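Lisell Gentle Wash for Padded and Lined Items
200 ml bottle, unscented
In stock

Lisell is a liquid wash for padded, quilted and knitted things that do not get on well with ordinary washing powder. It is made by Delić, who also make the Prutudau wool bar, and we have kept it on the shelf since we took over the Stedmont shop. It can be used by hand or in a front-loading machine on a wool or delicates cycle.

The liquid is clear and slightly thick. It has no bleach, no brightener, no softener and no perfume. It makes very little foam, so don't add more because the water looks flat.

What it is for

Quilted jackets and gilets with a synthetic filling, body warmers, padded slippers with a removable sole, hats, lined gloves, baby sleeping bags, cot quilts, knitted linings, brushed cotton, light cloths and muslins. It is also fine on lambswool and on most acrylic knits.

Down and feather filling can be washed with it, but only where the care label allows home washing.

What it is not for

Leather, suede, fur, silk velvet, and anything marked dry clean only. It does not reproof a waterproof coat. It will not lift engine oil, paint or old grease, and we sell a separate stain soap for those.

How much to use

By hand: one capful to four litres of water.
In the machine: two capfuls for a small load, put in the drawer and not in the drum.
Soft water areas can use a little less. In very hard water the cap can be filled to the brim, but going beyond that only makes rinsing harder.

Washing by hand

Do up zips and poppers and empty the pockets. Turn the item inside out if the lining is the dirtier side, as it often is at cuffs and collars. Fill the bowl with cool water first, stir in the liquid, then put the item in and press it down until the air is out of the padding. Leave it to soak for the time it takes to have a cup of tea. Press and release, without rubbing or twisting.

Cuffs with elastic in them need a bit of extra care. Dirt sits in the gathers, so open them out with your fingers and work the water through. Don't stretch the elastic over anything while it is wet.

Rinse in clean cool water until it no longer feels slippery. Padded things usually need a second rinse. Lift the item out with both hands underneath, roll it in a towel and lean on the roll.

Drying

Dry flat, away from a radiator. Turn padded items over a few times during the day and shake the filling back into place while it is still damp. If the filling has clumped, pull it apart gently through the cloth. A tumble dryer on its lowest setting is all right for synthetic filling if the label says so. Check the seams and the inside of the cuffs before putting anything away, as these stay damp longest.

Storage of the bottle

Keep it upright and away from frost. If it has been in a cold shed it may go cloudy. Bring it indoors overnight and shake it, and it can be used as normal. The cap is child-resistant on bottles made from June onwards. Older stock has the plain white cap and we will send a new cap free if you ask.

Bottle and ingredients

The bottle can be recycled with the cap left on. The full ingredients list is on the back label, and we can email a copy before you order if you have an allergy.

Postage and returns

Orders placed before 4 p.m. go out the same working day. Unopened bottles can be sent back for a refund. If a bottle leaks in the post, send us a note with your order number and we will replace it. There is no need to return the leaking one.

Sorting before a wash

Dark quilting can give up some colour on its first wash, so keep it away from pale cloths. Items with a knitted lining are best washed on their own or with other knits, and anything with hook-and-loop fastening should be done separately. Wash a new item alone the first time if you aren't sure of the dye.

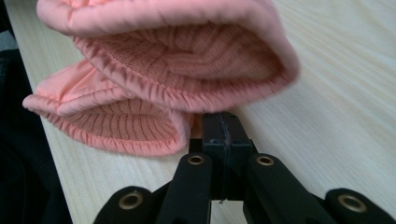
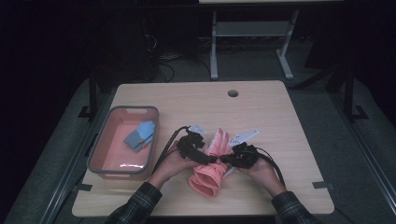
Folasade Nwankwo: I have used this for four winters, mostly on body warmers and my daughter's cot quilt. It rinses out better than the supermarket one and there is no smell left on the clothes, which was my reason for changing. My only grumble is the size of the bottle. It goes quickly if you do padded coats in the machine, and I would buy a larger one if you stocked it. I'd also say go easy on the dose for hats. Half a capful in the sink has always been enough for me, and with a full one I was rinsing for ages.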